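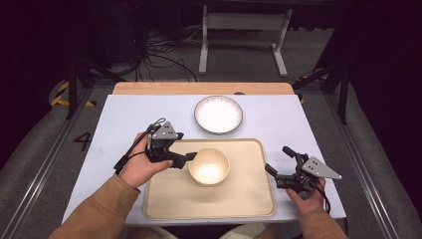
Plate, tray, bowl.

Quick one this week, I've got a train in an hour and haven't packed.

Last time I went on about saying no to meetings. A few of you wrote back (thanks Roya!) asking the same thing. Fine, I've cleared the morning, now what do I do with it? Fair question. Didn't have a good answer, so I've been chewing on it.

My grandmother had a saying, I think it's Persian but she may have made it up — drop by drop, then a sea. I used to hate it. She'd trot it out when I had 14 pages of homework and wanted to do none of them. Drop by drop. Yeah, thanks.

Anyway. Back when I worked at Tivberg I had a colleague, Sepehr Nazari, who wanted to write a training manual for the whole service desk. Big job. Everyone told him to book a week off the phones and smash it out. He never got the week. Who does? So he wrote a paragraph before he opened his email. One paragraph, every morning, coffee not even made yet. Some of them were rubbish, he'd tell you that himself. By September the next year he had 274 pages and the managers were fighting over who got to put their name on it.

I started that same year with a huge plan. Colour coded. Spent 800 dollars on a planning course and a fancy binder. Finished the binder tabs. Thats about it.

So my answer to Roya and the rest of you. Pick the thing. Make it small enough to be a bit embarrassing. Do it first, before the phone. Then get on with your day and don't think about it again till tomorrow.

Mine right now is the book (yes, still the book). 4,000 words so far, which sounds like nothing, but it's 4,000 more than I had at Christmas. Chapter two is a mess. Chapter one is only a bit of a mess.

What about the days you miss? I missed nine in a row when we moved house. Started again on the tenth, wrote two lines about boxes, deleted them later. Didn't try to make up the nine. I used to do that, double up and triple up, and by the end of the week I'd be sick of the whole thing and drop it untill the new year.

One favour. Leave a comment with your small thing, one line is plenty. I'll read them on the train if the wifi behaves. Next week it's my talk with the Golestani team on how they run a two person office, and I still have to type up my notes, so be patient with me.

Right, socks. Bye!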